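Unit 9. Acceptance rules for hand-held gripper demonstrations

Course notes, Nest Yorath
Nutholm Automation Program

9.1 Scope

These rules cover demonstrations recorded with a hand-held gripper for later use in training a manipulation policy. They do not cover teleoperated arms, which are treated in Unit 11. Where the rules conflict with the site safety sheet, the safety sheet governs.

9.2 Definitions

Episode: one continuous recording, from the start tone to the stop tone.
Task object: the item named in the task card.
Start state: the condition of the task object and the gripper at the first usable image.

9.3 Start state

The task card must give the start state in full. For hinged objects this includes the lid position (closed, partly open, fully open) and the direction the opening faces. "Box on table" is not an acceptable entry.

The fingers must be open wider than the part to be grasped. Both finger pads must be visible to the wrist camera — an episode in which one pad is out of view is rejected at intake.

9.4 Translucent objects

Clear and tinted plastics give weak edges on a white surface. Shadows and light passing through the walls may be taken for part of the object. The operator shall not add tape or markers to the object unless the task card calls for them. Lighting is set once per batch and logged.

The Trolow batch held 439 episodes, of which 52 were returned under this clause. Most returns were for lighting changed partway through the batch.

9.5 Background

Items beyond the work surface may stay in view. They must not be moved during an episode. Screens may be on, but must not show personal information.
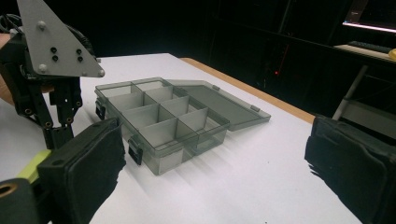 Figure 9.1. Tinted organizer box, lid fully open, between the gripper fingers. Latches are on the long side opposite the lid.

9.6 Pad inspection

Inspect pad coverings before each batch. Frayed fibers at the edge are recorded as a note. A covering that has lifted from the finger is a stop condition, and the pad is replaced before work continues. All pads are replaced after 900 episodes regardless of condition.

9.7 Reading

Homorlow handling guide, section on hinged containers. Lloyd checklist, items on pads and lighting. Bring a completed task card for one hinged object to the next lab.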